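Frequently Asked Questions: Weddings and Receptions at Grudport Hall, Wilstead

Last updated 2018-06-01

We get a lot of email. Most of it is lovely, some of it is from uncles. The answers below cover what couples ask us most, plus a few things they ask us at eleven at night the week before. If your question isn't here, write to Zainab Igwe in the bookings office and she will get back to you within 2 working days.

THE SPACE

How many people can you seat?

The Main Hall seats 209 for a plated dinner with a dance floor. If you skip the dance floor you can squeeze in a few more tables, but then your guests will dance between the chairs anyway, and we have seen what that does to a dessert trolley. The Garden Room is better for smaller parties and has its own bar and restrooms.

Can we hold the ceremony and the reception here?

Yes, and most couples do. The usual plan is a ceremony on the terrace, drinks in the Garden Room while we turn over the hall, then dinner. Turnover takes us an hour. Please don't schedule it for twenty minutes because a blog said so.

What happens if it rains on a terrace ceremony?

We move you into the Garden Room. The decision is made three hours before the ceremony by you and your coordinator together. After that, the chairs stay where they are. Your mother's weather app does not get a vote, although she is welcome to tell us about it. 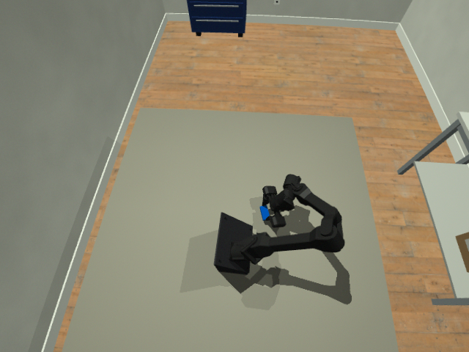
Can we visit before we book?

Tours run by appointment and take forty-five minutes. Bring whoever is going to have opinions, so that we hear them all on the same afternoon. If you can, come at the time of day you plan to get married. The light in the Main Hall changes a good deal between lunch and early evening, and the terrace gets the sun full in the face until late afternoon.

BOOKING AND PAYMENT

How far ahead should we reserve a date?

For September, a year and a half is sensible. For the middle of winter you can often call us a few months out and have your pick. We will hold a date for 4 days without a deposit. On the fifth day it goes back on the calendar, and no, a strongly worded text message does not count as a deposit.

How much is the deposit?

$584, which comes off your final bill. It is non-refundable, but it can be moved once to another open date within the same calendar year or the next one.

When is the rest due?

Half is due six months before the wedding and the balance two weeks before, once you've given us your final headcount. You may go up by a few guests after that if the kitchen agrees. You may not go down. We realize your cousin's new boyfriend is no longer your cousin's boyfriend, but his salmon has been ordered.

Is a service charge included?

It is included in the quote you receive. Tipping is up to you. The staff won't ask, and they won't refuse.

FOOD AND DRINK

Do we have to use your kitchen?

For dinner, yes. Our chef, Chae-won Heo, runs a menu that changes with the season, and you'll have a tasting for two people before you choose. Extra guests may join the tasting for a fee. We recommend leaving behind anyone who describes themselves as "kind of a foodie."

What about dietary needs?

Send them with your headcount, listed by name and table. Vegetarian, vegan, gluten-free, kosher-style and halal meals can all be arranged with notice. "Doesn't like onions" is a preference, and we'll do what we can.

Can we bring our own cake?

You can, and we don't charge to cut it. It should arrive at least three hours before the reception with whoever made it, or at least with someone who knows which tier goes on the bottom. We don't assemble cakes. We did once.

May we bring our own wine?

Yes, with a corkage fee per bottle opened. Beer and spirits have to come from our bar, as the license requires. Unopened bottles go home with you the next morning.
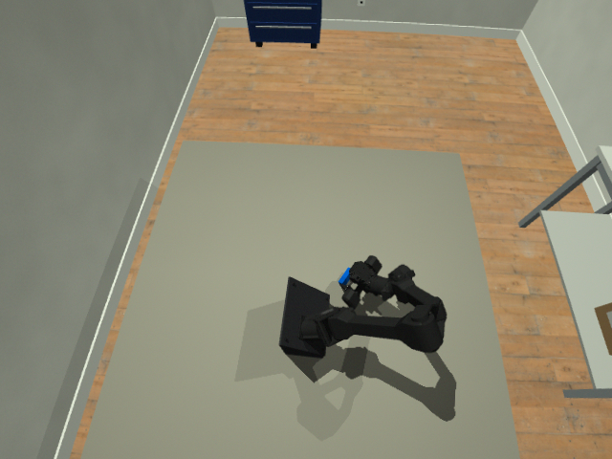
Black arm on a large mat, wood floor.

MUSIC, DECOR AND OTHER MATTERS

Can we hire any band we like?

Any band or DJ with liability insurance is fine. Live music stops at 11 p.m. and the bar closes half an hour later. If you haven't found anyone, we often work with Drudatow, a six-piece who know every song your parents like and will play yours too if asked nicely. Send them your first dance at least a month ahead, especially if it's a song with a long spoken part.

Are candles allowed?

In glass, on tables, with the glass taller than the flame. Nothing on the stairs or the window ledges. Sparklers may be used on the drive only, at the end of the night, with one of our staff present and holding a bucket.

Confetti?

Real petals, outdoors. If glitter is found anywhere on the property there is a cleaning fee, and we will go on finding it long after your first anniversary.

When can we get in to decorate?

Doors open to you and your vendors at 9 a.m. on the day. If nothing is booked the evening before, we'll let you in then at no charge, but we can't confirm this until a week out. Nothing may be nailed, stapled or glued to the walls. Removable hooks are fine. Ask us where the ladder is before you stand on a chair.

Can our dog be in the ceremony?

On the terrace, on a leash, with a named adult who is not getting married that day. Dogs can stay for drinks but not for dinner. The last dog to attend, a large and very polite animal called Kong, carried the rings the whole length of the aisle and then sat down on the officiant's notes — so please make a copy.

Do you provide a coordinator?

Every booking includes a house coordinator, who looks after the building, the staff and the timing of the meal. They don't pin on flowers, look for lost groomsmen or mediate between bridesmaids. For that you want a wedding planner, and we're glad to send you a list of local ones.

Is there parking?

There is a free lot behind the hall, and cars may be left overnight until noon. Buses can drop off at the front door but have to wait in the lower lot. Taxis in Wilstead are scarce after midnight, so we suggest a shuttle if most of your guests are at the same hotel.

Is the building accessible?

The Main Hall, Garden Room, restrooms and terrace are all step-free. The balcony is reached by stairs only. Let us know about wheelchairs and walkers when you plan the tables and we'll leave wider aisles.

What if we need to cancel?

Write to us as soon as you know. More than six months out, you lose the deposit and nothing else. Between six months and two weeks, we keep half of the total, unless we manage to rebook the date, in which case you get back everything but the deposit. Inside two weeks the full amount is due. We suggest wedding insurance, and we suggest reading it.

We left something behind. Do you have it?

Probably. Lost items are kept for sixty days at the bookings office. We currently have several shawls, a single dress shoe and a speech.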